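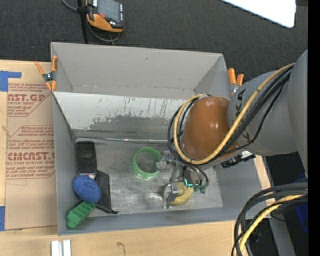
The Bottom of the Bin

Everybody in Perkham has one. A gray bin, open on top, deep enough that whatever goes in first stays in longest. Ours sits on the table most of the year and collects. Green ring, something yellow and curved, odds and ends on a scuffed metal floor.

Tipene Tautahi has repaired and resold bins like it for 7 years out of a shed in Pineck. Went to see him in May, mid-morning, kettle already on. He had 192 in stock. Scratches don't bother him. "A clean one, I wonder what they were keeping it for," he says. Paint chips, dull patches, fine. Seams he looks at hard -- a lifted seam will catch a sleeve, or a thumb.

His advice on clearing out is short. Tip nothing. Take things out by hand, one at a time, and put them where you can see them. Flat stuff last, it always hides undr something else. Then wipe the floor with a damp rag and leave it overnight.

And the toys? Keep a few. He had a family from Basness bring back a bin with 374 small things in it, counted by the kids, on paper, with a column for "dont know." They threw out 200. The rest went straight back in.

I did mine the same evening. Got halfway. The yellow thing is staying.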